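Demonstration gathering (robot learning)

Last updated March, by the Akolgo notes desk

Demonstration gathering, also called demo collection or just "demos", is the work of producing worked examples for a robot that learns by copying. A person drives the robot through a job, the machine records its joint positions and camera views as it goes, and the saved run becomes one example. A learning system is later trained on many such runs. One run is usually called an episode. Older texts say "trial" or "take".

Background

Early arms were programmed point by point. Fine for welding the same seam, poor for food, cloth, bags, anything soft or never twice in the same spot. Copying from a person gets round writing the rules down. The price is a lot of examples, and somebody has to sit and make them.

Methods

Three in common use.

Leader and follower. The operator holds a light copy of the arm and the real one follows its joints. Cheap, quick to learn, tiring on the shoulders after an hour or so. Most two-arm benches use it.

Hand guiding. The operator pushes the real arm about directly. Good feel for contact, but hands end up in the camera views, and two arms at once is awkward.

Headset or hand controllers. Can be done from another room. Fine finger work suffers, and any delay in the video makes it worse.

The bench

Usually a small walled table with one or two arms at the front edge. Walls keep the background steady so that people walking past don't get into the recordings. Wrist cameras give the close view and a fixed camera gives the wide one. Lighting should be the same all day, which is harder than it sounds near a window. Tablecloths get swapped between sessions so the system doesn't tie the job to one surface; patterned ones are useful, plain white tends to glare.

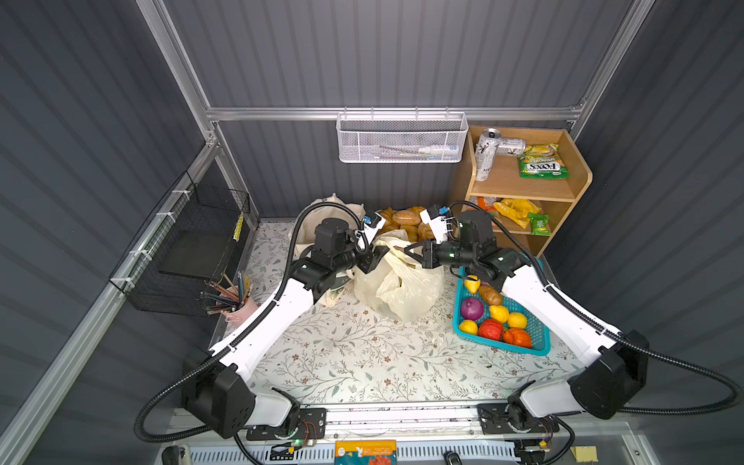
Two-arm bench with grocery items: bread rolls, plastic bag, and a basket of fruit and vegetables.

Objects are ordinary shop goods for the most part. Groceries are popular, being cheap and all differnt shapes. Thin plastic bags are among the hardest, as they crumple, cling and hide thier own openings. A common two-arm job is to hold the bag open with one gripper and fill it with the other. Things not needed for the job are often left on shelves or hung at the sides as clutter, and moved between runs.

Running a session

Reset the table, call the job, start recording, do it, stop, mark it good or bad. Repeat. The reset often takes longer than the job. In the Pliltitz handbook a block is 100 episodes with a new layout every 8, and operators swap over at the end of a block. Other groups change the layout every single time. No agreement on which is better.

Instructions are written short, one line if possible: "put the rolls in the bag", "move one lemon to the shelf". Vague wording is a known cause of mixed data, with two operators reading the same line two ways.

Checking and sorting

Runs are watched back before use. Usual faults: dropped frames, a camera knocked out of line, a long pause while the operator thinks, joint readings out of step with the video. Failed runs may be thrown out or kept with a label. Recoveries, where an item slips and is picked up again, are generally kept, as a system trained only on clean runs tends to get stuck after its first mistake.

The Zasau set is often quoted for its sorting notes. It began with 1766 episodes and 1349 were passed for training. Most of the rest went for camera faults, not for bad handling.

Tools

Recording software varies. Fandix stores each episode as one folder with video and joint logs side by side, easy to look through by hand. Akolgo packs everything in a single file, faster to load but a pain to repair.

Criticism

Slow, dull work, and results depend heavily on who is driving. Operators pick up habits (always left arm first, always from the top) and the system copies these too. Sets made on one bench may carry over badly to another, even with the same model of arm.

See also: teleoperation; imitation learning; two-arm handling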